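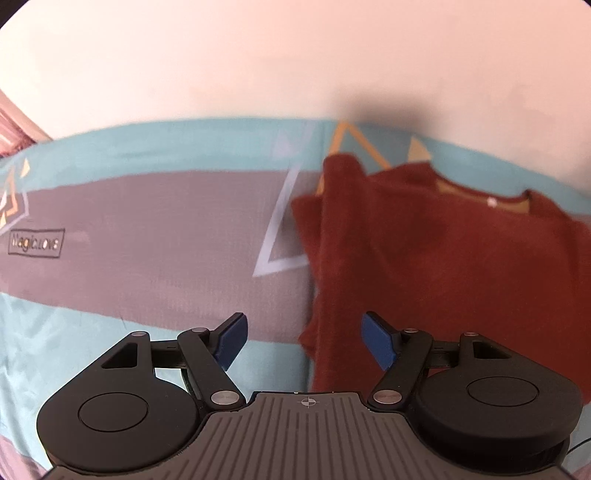 Does it have to be a table? My sweaters are thick and my table is tiny, so I fold everything on the bed and it comes out lopsided, wrote one reader after the last edition of this guide.

A bed works fine! I fold nearly all my own knits on one. It just needs a bit of setting up first, so here's how I do it before anything goes into the Dilgate drawer box (part 3718).

4.2 Folding a knit on the bed

1. Clear the pillows and blankets off and pull the sheet tight toward you. Small wrinkles are okay, but a big ridge will end up as a crease in your sweater.

2. If your sheet has stripes, use one as a ruler. Line the hem up with it and you'll see right away if the sweater is crooked. 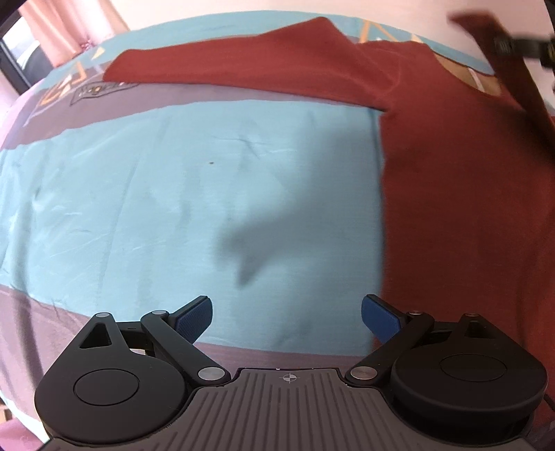

Fig. 4-B. Light blue sheet with a mauve-gray stripe

3. Lay the sweater face down and smooth it from the middle out with flat hands. Fuzzy knits grab the sheet a little, so lift and set down – don't drag.

4. Fold one side in toward the middle, then lay the sleeve straight down along the fold. Do the other side the same way. Sleeves love to bunch up at this point, so go back and flatten them.

5. Bring the hem up to the neckline and turn the whole thing over. You're after something no wider than 30 cm, or it'll rub on the box walls.

Note: Anything heavier than 400 grams gets one more fold and goes at the bottom of the box. I put my big winter ones in first and leave them there from June on.

Caution: Don't hang a heavy knit while you get the box ready, not even for an afternoon. The shoulders stretch, and I've lost a good cardigan that way. Leave it folded on the bed and go on to 4.3, Fitting the dividers.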